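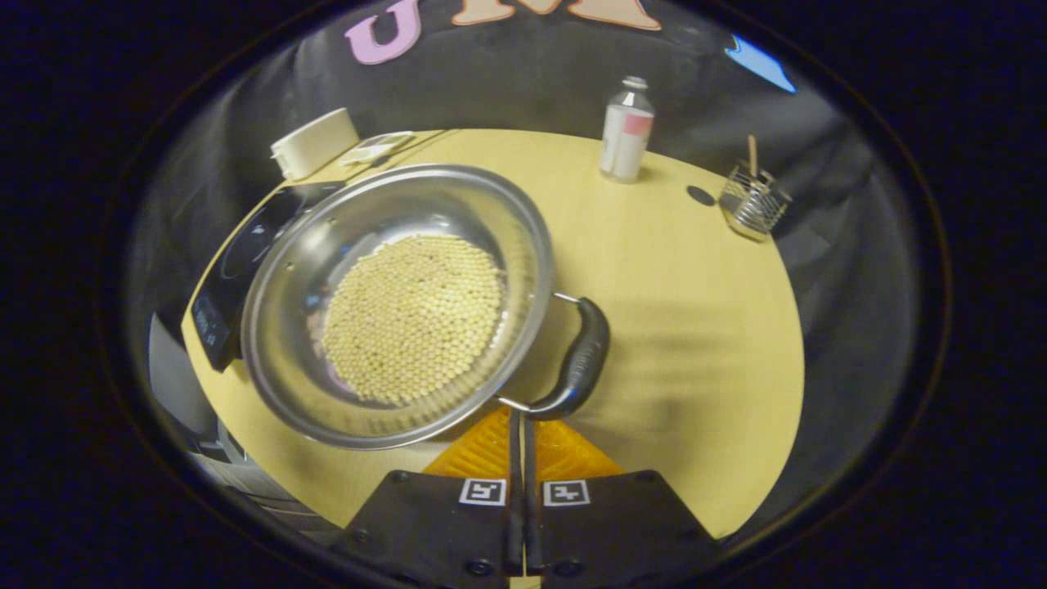 Gaetano Lombardi wrote to ask whether you really have to soak them overnight, or if a long boil gets you to the same place. Soak them, Gaetano. I've tried the long boil and ended up with skins floating everywhere and a middle like chalk, and I had to eat it for two days out of stubbornness.

So, hi, this is the readme for Bulel, my folder of soybean notes. It started as one text file called beans.txt and now it's a whole thing with subfolders (sorry). If you downloaded it from the Garia page, you have the same copy I do. Last cleaned up 25/06/2023.

What's in the folder

batches.csv is the big one. One row per pot of beans, 136 rows so far. Columns are batch, bean, dry_g, soak_h, cook_min, salt, use and notes. The notes column is a mess and I'm not fixing it, it's where I write things like "too firm for Mom" and "phone rang, went over."

soymilk.csv is the milk batches only. I split them out in March when I got tired of leaving half the columns blank. The batch numbers carry on from the other file, so you can stack the two if you want one long table.

recipes/ has the stuff I make over and over: plain boiled beans, soy milk, a sweet-salty braise with kombu, a chili that my brother-in-law swears has meat in it, and roasted beans for snacking. Plain text, all of it.

old/ is old. There's a natto attempt in there. Go look if you're curious!

About the beans

All of these are dried yellow soybeans, the pale cream-colored kind. I buy two sorts. Sorrentino is the one I get in the big sack, and Poloveck is the one the little store by the library carries, smaller and a bit sweeter I think, though I've gone back and forth on that. In the bean column they're S and P. A few early rows have a question mark where I'd poured both into the same jar and lost track.

Black soybeans aren't covered. I like them fine, they just cook on their own schedule and I didn't want them throwing off the averages.

How I cook them, so the numbers make sense

I tip the dry beans into my widest stainless pot and pick through them right there, because the shiny bottom shows up any pebbles or shriveled ones. Then rinse, swish, pour off, and do it again until the water stops looking cloudy. Cover with plenty of cold water — way more than you'd think, they swell like crazy — and leave them overnight. soak_h is from when the water goes in to when I drain, rounded to the half hour.

Fresh water for cooking. I bring it up on the induction burner, skim the foam, then turn it down low. Please don't walk off during the foam part. Soybeans boil over worse than pasta does and it gets under everything. cook_min starts at the simmer, so the heating-up time isn't in there.

Done means I can squash one between my thumb and ring finger. That's the whole test. Your thumb may disagree with mine.

Things that are wrong with it

Batch 289 isn't a real batch. I typed the grams in the batch column and by the time I noticed I'd already referred to it in a recipe, so it stays. Skip it if you're sorting.

Salt is in teaspoons up to the point where I got a scale that reads small amounts, then it's grams. The unit is in the cell, so you'll have to split it.

I cook at one altitude with one kind of tap water, which is hard. If yours is soft your times will probably come in shorter than mine, and I'd love to hear by how much.

No pressure cooker rows. I borrowed one and the gasket scared me.

Sending me your own

Please do! Same columns, any spreadsheet is fine, and put your initials in front of the batch number so I can tell them apart. If you don't weigh your beans, a cup measure is okay, just write "cup" after it.

Using it

Copy it, print it, stick it on the fridge. If you put the table up somewhere, mention Bulel so people can find the newer version. The chili recipe is the same deal, except my brother-in-law doesn't get to see it.

To do: add storage times for the freezer bags, redo the braise with less sugar, figure out what "B. again, no lid" means in the notes for the March rows.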